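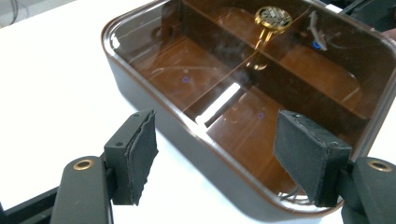 To: Curlow Workshop automation list
Subject: Re: Finger pads and divided tray, Niro gripper

The members of the Brendska bench wrote in April:

> We request guidance on the hand-held gripper build. One of the present
> foam pads is fraying along the bottom edge. We also ask whether
> the divided brown tray may remain the standard test container,
> as its glossy walls produce strong reflections under the bench lamps.

The workshop thanks the Brendska bench for its inquiry and replies as follows.

Frayed pads should be replaced before further recording. Members may cut new pads from the fabric-covered foam held in the Laitinen cabinet. The brackets and the threaded inserts in the arms are to be kept – please do not drill new holes.

The divided tray remains the standard container. Glare is a known difficulty, and the log now holds 3,947 recorded attempts, of which 1,143 were marked for review on that ground. Members are asked to lower the lamps to an angle of 45 degrees and to leave the tray itself unaltered. Matte spray is not permitted on shared items.

The small colored marks on the tray floor should not be wiped off during cleaning. Small metal items used in the compartments must be returned to the parts drawer at the end of each session.

Revised drawings for the fingers will be sent to this list once the bracket dimensions have been confirmed.

Curlow Workshop, Automation Section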